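Can They Do the Chores Yet? – speaker notes, Lesia Stasiv
Besstead makers' evening, 2022-03-01

Hello, thanks for having me. (Wait for the door to close, it's a slow one.)

I fix packaging lines for a living, so for years my family has asked me the same thing every holiday: when do I get a machine that folds the towels? I used to say five years. I've been saying five years for long enough that my sister wants it in writing.

Hands up if you own a robot vacuum. Keep your hand up if you pick things off the floor before you run it. Right. So who's doing the chore?

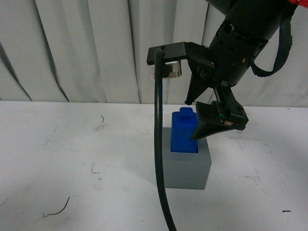 Putting stuff in the place where it goes is most of housework, if you think about it. Forks in the drawer, lid on the pot, plug in the wall. On the shop floor it's the same job with a fancier name, and we pay people to do it all day. So I get more excited about a blue block standing in a square hole than I do about a robot doing a backflip! The hole has edges, and the block only goes in if you bring it in pretty straight. Your fingers feel the rim and wiggle without asking you. A gripper has two fingers and whatever sensing you could afford.

(Do the key bit. Eyes closed, key in the padlock. Don't drop it like in Ulholm.)

At Goossens, where I did a long job one June, we had a station that dropped caps into trays. It did 3000 a shift and it was lovely to watch. Then purchasing changed the tray, a tiny change, and Dirk Lambrechts and I spent the night on our knees with a flashlight. A temp would have looked at the new tray, shrugged, and carried on – that shrug is what I'd love to buy.

Now the bit about seeing. A camera down by the fingers gets you a nice close view of the part, but you lose the side view, and height gets hard to judge.

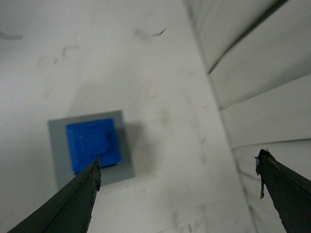

Blue block and gray base, seen from the gripper. How tall is the block?

(Let them guess. Flip back to the first slide and let them argue.)

So, can they do chores yet? Same part, same spot, decent light: yes, and I'd trust one over me at the end of a shift. Your kitchen counter on a school morning: no. The in-between is moving quickly, and I've been wrong about it before, so I'm not giving my sister a new number.

Questions. If somebody asks about cost, pass it to Lieven Verbeke, he does the quotes. If they ask about laundry, show the sock video, but only if the wifi is working.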